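Plokach hall clears its cupboard at last

The back cupboard at Plokach hall was opened in July for the first time in living memory, or at least in the memory of Oranuch Nakpan, who has held the key for most of it.

"I thought it was brooms," she said. "There was one broom."

Behind the broom were 200 stacking cups, a trestle table with three legs, and enough bunting to reach Avport and come partway home. Sorting began at nine in the morning and was meant to be over by lunch. At half past four the hall floor still had a path down the middle and a heap on either side, one marked KEEP and the other marked KEEP FOR NOW.

A third heap, for the tip, was started shortly before tea. It held a kettle lid.

The hall's users have been asking for more floor since the Sombatkul dance class outgrew the stage end and began turning round in the porch. Clearing the sides of the main room is the second half of the job, and the slower one, as everything along the walls appears to belong to somebody who is on holiday.

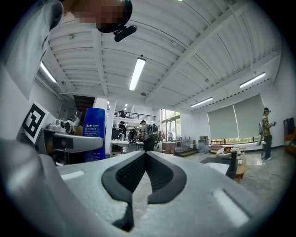

Bottles are a sore point. Anything without a name on it by the end of the month goes on the shelf by the kitchen hatch, where it may be claimed, and where a tin of Varno floor polish has been waiting for its owner through two changes of curtain.

The hall has put aside £533 for new shelving, which Ms Nakpan considers generous, and £75 for a skip, which she considers hopeful. Hirers who want a shelf of their own will be given one 90 centimetres wide. Requests for two have already come in, mostly from the people with the bunting.

The cupboard is now locked again. The broom is in the porch.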